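**Udeleck hammered silver cuff - five stars from me**

I'd been circling this cuff for most of the spring, and I finally bought it as a birthday present to myself. So glad I did! It's sterling silver with a soft hammered finish, and it catches the light in a gentle way that suits a plain work shirt as well as a nice dress. I've had it on nearly every day for 28 days now and I still look down at my wrist and grin.

Sizing first, as that was my big worry. My wrists are small and most cuffs spin around or slide up to my elbow when I reach for something. Udeleck sells this one in three sizes and I went for the small. It took one careful squeeze to get the gap right and it hasn't budged since. The ends are rounded off beautifully - no snagging on sweaters, no pinching when I type.

It has a good weight to it, too. I own a Mösli bangle that cost more and feels like a bottle cap next to this (sorry, Mösli, I do love your earrings). The hammering goes all the way around, and the inside is polished smooth with a tiny maker's stamp near one end.

I paid $100 at the Custmont store, and that included a drawstring pouch and a polishing cloth. Shipping was free, but I wanted to try it on in person, and the staff let me take my time with all three sizes.

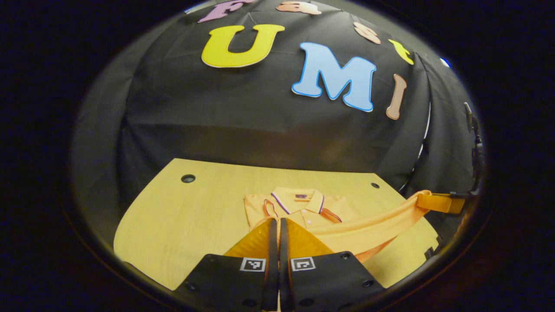 Tarnish has been very light so far. I take it off for showers and dishes, and I've used the cloth twice. A little darkness has settled into the dimples and I've decided to leave it, it makes the pattern stand out more.

Two small gripes. The pouch is too tight for the cuff, so mine lives in a dish on the dresser. And I wish they made matching earrings! Rulley has a hammered pair for $35 that comes close, though the finish is a bit shinier and you'd notice side by side.

I'd buy it again tomorrow, and I'm already eyeing the wider version for my sister.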